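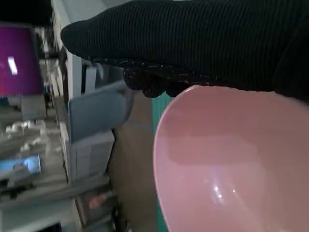 Gripper in a black ribbed sleeve over a pale pink bowl

Supper with Sánchez is a Canadian television talk show recorded in the town of Paston. Despite the title, no one called Sánchez has ever hosted it. The name comes from the Sánchez Theatre, the former cinema where the pilot was taped, and it stuck even after the show moved to bigger premises. Nilmini Mridha has presented every regular episode, with Riku Higuchi leading the house band from the piano.

Format

Each episode runs 90 minutes and has one long conversation in place of the usual parade of short ones. Guests arrive together, stay together and are encouraged to interrupt. Mridha works without cards, and her habit of asking a musician about plumbing, or a novelist about hockey, has produced some of the most delightful moments in the show's history. The closing segment, "Last Orders", hands the host's chair to a guest, who may ask anybody in the room one question, the band included.

There is no desk. The original designer, Guoqing Xu, favoured a low round table and mismatched armchairs, and the studio audience of 500 sits on all four sides. The layout was a headache for the camera crew in the early episodes – cameras kept turning up in each other's shots – but it gave the program its wonderfully loose, lived-in look. 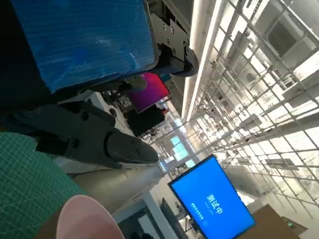 Gripper, blue box and green cutting mat, with a monitor beyond

Production

The show was developed by Parveen Wijesinghe for Sallura, a small production company best known at the time for quiz programs. Wijesinghe had pitched it as a radio series, and the pilot still has a radio feel, with long silences and plenty of laughter from off camera. Feltura took over distribution from the second season and brought it to viewers in Australia, where it quickly found a loyal late-night following.

Episodes are taped as live, with very little trimmed. Head writer Si-woo Ko prepares a research folder on every guest, much of which is never used, and also writes the much-loved opening monologue, in which Mridha reads out complaints from the previous week's mail.

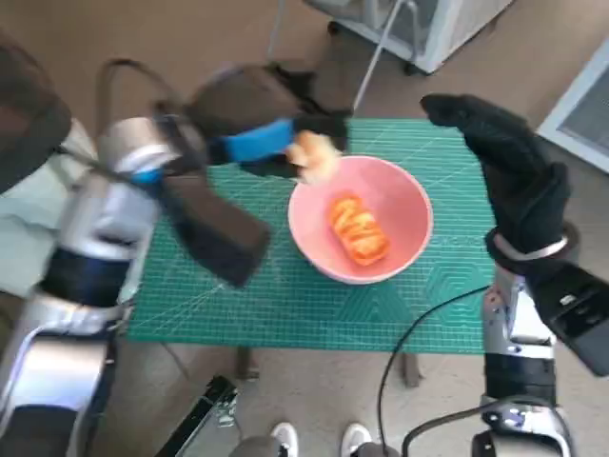

The theme tune, "Pull Up a Chair", was written by Higuchi in a single afternoon. He rearranges it for each new season, and the versions range from a slow waltz to a gloriously noisy brass number.

Episodes

The show has run for 11 seasons. The 437th episode, broadcast on Oct 29, 2020, was the first made without a studio audience, and the band filled the empty seats with their instrument cases. New seasons normally begin in April.

See also

List of Supper with Sánchez episodes
Sánchez Theatre, Paston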